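How Do You Give a Robot Hand a Test?

Hi! I'm the person at Ginance who gets to try out grippers, and I think it's one of the best jobs going. A gripper is the part of a robot that does what your hand does. It grabs, it holds, it lets go. Some grippers ride on the end of a robot arm, and some are made so that a person can hold them and work them by hand. I spend a lot of time with the hand-held kind, picking up very small, very annoying things like rings and chains.
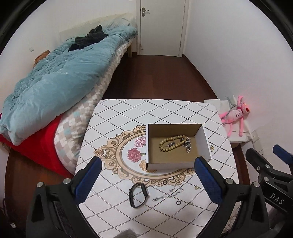
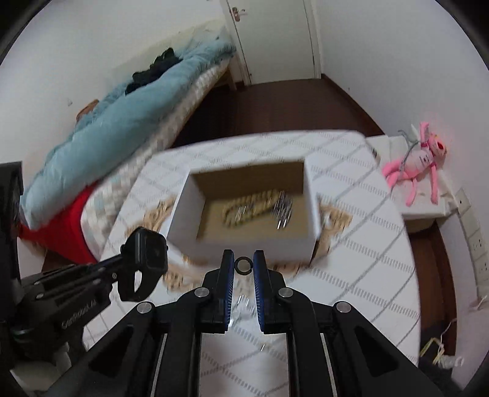

Why is a small ring harder to pick up than a big toy?

A small ring gives the fingers hardly anything to hold. With a big soft toy you can be off by the width of your thumb and still get a good grab, but with a ring you can miss by less than the thickness of a coin and close on nothing at all. A ring is also hard, so it doesn't squish to fit the fingers, and it can roll or shoot off sideways if you squeeze one edge first.

Try it yourself! Put a button on a table and pick it up with your finger and thumb. Easy, right? Now put on thick winter gloves and try again. I bet you end up sliding the button to the edge of the table (I always do). A robot gripper is a bit like a hand in a winter glove. It can be strong, but it doesn't have your fingertips, and your fingertips are amazing.

What are the fingers covered with?

Lots of grippers have soft pads on the inside of their fingers. Bare metal is slippery, and two slippery things pressed together like to slide apart. A pad with bumps or ridges gives more grip, the same way the bottoms of your sneakers do. Back in April I compared two sets of pads, one called Skerel and one called Liapis. The Skerel pads were squishy and the Liapis pads were firmer. I did 300 tries with each set, always with the same ring and the same box. Yes, my hand got tired. Yes, I ate a lot of crackers.

The Skerel pads got the ring into the box 266 times. The Liapis pads dropped it more, but they were much better with thin chains! I didn't expect that at all. My guess is that the chain sank into the squishy pads and didn't want to come back out again. I still have to test that idea properly.

How do you make a test fair?

You change one thing and keep everything else the same. If I swapped the pads and the ring and the table all at once, and the new pads did better, I wouldn't know what had helped. So I keep a list taped up next to me. Same ring. Same box. Same lamp switched on. If I forget one, I have to cross out that batch and start it over, and I grumble the whole time.

You also need to do it lots of times. Anybody can get lucky once. I had a run at the start where I got 63 good grabs in a row and thought I was a genius, and then I dropped the next 5.

What does a camera have to do with it?

Robots need to see what they are reaching for. When a camera sits on the gripper, it goes wherever the gripper goes, so it gets a close look at the fingers and the thing between them. A very wide lens lets it see the room as well, but straight lines come out bendy. Doors lean over and walls curve, kind of like when you look at yourself in the back of a spoon.

Could I build one?

You could build a simple one this afternoon. Get two popsicle sticks, a rubber band and a folded-up piece of cardboard. Put the cardboard between the sticks near one end and wrap the rubber band around that end until it all stays put. Squeeze the sticks and the tips come together. Now try picking up a pasta shell, then a paper clip, then a grain of rice. Make a chart and give yourself ten tries for each.

After that, wrap a bit of sponge around the tips, use some tape to hold it on, and do the whole chart again. Which one won? Was it the same winner for the rice and the pasta?

If you make a really good one, bring it to our open day at the Hutstead library on Sat 16 August. I'll have a tray of tricky things set out for you to try, and there's a bowl of cooked spaghetti on the list too. Bring a towel!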